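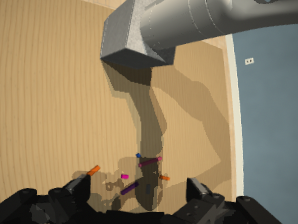
Wood grain

Wood grain is the everyday name for the direction, texture and pattern of the fibers in a piece of wood. The word gets used loosely, and has been for as long as people have been working with lumber, so that a carpenter who talks about planing "with the grain" and a shopper who admires the "pretty grain" of a dresser are really speaking of two different things. The first means the way the fibers run, and the second means the figure, or the look of the surface once it has been cut and smoothed.

How grain forms

A tree grows outward, adding a new layer of wood just beneath the bark. In places with a real winter, the wood laid down in spring is usually lighter and more open, and the wood laid down in late summer is darker and denser. The two together make up one growth ring. When a log is sawn lengthwise, the rings are cut through and show up on the board as lines, and the shape of those lines depends a great deal on where the saw happened to pass. In much of the tropics, where the seasons are gentler, the rings may be faint or missing altogether, and the pattern comes mostly from pores and from changes in fiber direction.

Types of grain

Straight grain runs more or less parallel to the length of the board and is the easiest to work. Spiral grain winds around the trunk like the stripe on a barber pole, and boards cut from such a tree tend to twist as they dry. Interlocked grain, common in many tropical hardwoods, leans one way for a few years of growth and then the other, which gives a handsome ribbon effect and a good deal of trouble with a hand plane. Wavy and curly grain are prized for the backs of violins, and a board of either can cost many times what its plain neighbor does.

Effect of sawing

Plain-sawn boards, cut straight across the log in parallel slices, show the tall, pointed arches often called cathedrals. Quarter-sawn boards are cut so that the rings stand nearly upright in the thickness of the board, and the face shows narrow, even lines. They shrink less across their width and are well liked for tabletops and drawer sides, though they waste more of the log. Rift-sawn boards fall somewhere in between.

Grain in the workshop

Wood is far stronger along its fibers than across them, and it splits along them too, as anyone who has chopped kindling knows. The furniture maker Isauro Medrano, whose workshop manual Stavard is still passed around among hobbyists, tells beginners to run a fingertip down the edge of a board in both directions before picking up a plane, and to trust the smoother way. He also suggests leaving new boards indoors for about 6 weeks before cutting joints in them.

Stain behaves differently from one part of a board to another. End grain drinks it up and goes dark, so many finishers sand the ends more finely than the faces or seal them first with a thin coat of glue and water.

See also: Growth ring, Hardwood, Quarter sawing, Veneer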